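Friday, July 5, 2024

Snack table, continued. Notes for me, for Chun-yin Fang, and for whoever inherits the kitchen corner when the Bimdale job finishes.

So the grey table is still with us! I had it down for the skip in January and I'm glad I lost that argument, because it's the only piece of furniture on this floor with a proper deep overhang and a drawer you can pull right out and see into. Chun-yin went over the front again on Monday with what was left of the Lonon paint (tin 459, the satin, lid now permanently stuck, please don't lever it with the good screwdriver) and it has come up better than the first coat did. You can still find the old drip on the left leg if you know where to put your thumb.

What we're trying to settle is what lives on top and what lives in the drawer. At the moment everything lives on top, and by four in the afternoon it looks like the back seat of a car. Crisps, somebody's half packet of crackers, the post, a tape measure, the Astier catalogue with the ring on it from a mug. I wiped the lot down first thing and started again with three things: the small white bowl, the green bag and the chips. If the arrangement works with those it'll work with anything we buy in.

My feeling is that the bowl stays out, towards the back, where you can reach it without leaning your sleeve in anything. Bags are the problem. A bag never sits the way you left it, it slumps and unfolds itself, and then the next person puts a laptop on it.

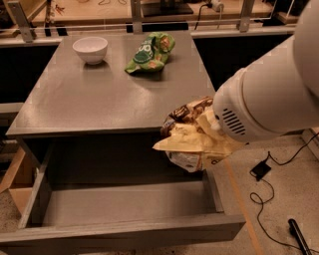 Does the drawer need a liner before food goes in it?

It needs one if anything is going in open, and a cut piece of the plain shelf paper will do, but sealed packets can go straight on the paint now that it has had its full week to harden from the first coat and a few days from the second.

That came up over lunch and I said I'd write it down, so it's written down. The roll of shelf paper is on the hook behind the door with the bin liners. Cut it 10 mm short at the front or it rides up when the drawer shuts (ask me how I know).

Runners next. The Bucur pair I ordered came on Wednesday, part 3447, and they're the right length this time. I haven't fitted them. The old ones still go in and out well enough if you pull from the middle, and I'd like to live with the drawer loaded for a bit before I start drilling new holes in a side that already has plenty. Chun-yin thinks I'm putting it off. Chun-yin is right, but the reason is still a fair one! If we end up keeping tins in there as well as bags I'd want the heavier pair anyway, and then the 3447s can go back while I've still got the box.

Measured the inside while I was down there on my knees. 43 cm from side to side, which I've now written in pencil on the underside of the top, where I won't have to hunt for it again. Height is trickier, because what matters is the gap under the overhang once the drawer is going back in, and anything standing up has to get through that. A bag lying down is no bother. Standing up is nicer, you can read the label from above and pick the one you want - but then you need something to lean it on, and you need to remember to tip it before you shove the drawer shut with your hip, as we all do.

I like the leaning idea more than I expected to. The back wall of the drawer is a decent prop, and a row of bags along there would leave the front clear for flat things like napkins and the box of tea bags.

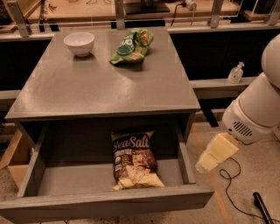
A divider would sort out the rest of it. I've got an offcut of thin ply from the Bimdale shelves that's nearly the right length, and if I round off the top corners it could run across the drawer a hand's width from the back and keep the bags upright between the two. No glue, just a snug fit, so it lifts out for cleaning. I'd paint it grey to match except that tin 459 is done for and I'm not buying another litre for one strip of wood. Bare ply it is, with a wipe of oil.

Chun-yin wants the green sort kept on top next to the bowl, on the grounds that they get eaten fastest and the drawer would be open all day otherwise. I can live with that. One bag out, beside the bowl, and the spares away. When the one on top is finished you fold it up and put it in the bin, you don't leave it there pretending to be full.

Clips! We need bag clips. The wooden pegs from the darkroom are too strong and tear the foil, and the plastic ones have all walked. Put them on the Astier order if it hasn't gone yet, the small size, and a second bowl like the white one if they still do it.

Still to do: cut and sand the divider, paper for the drawer floor, decide about the runners before the returns date, find out who has the tape measure. I'll have another look at how it's holding up after the weekend.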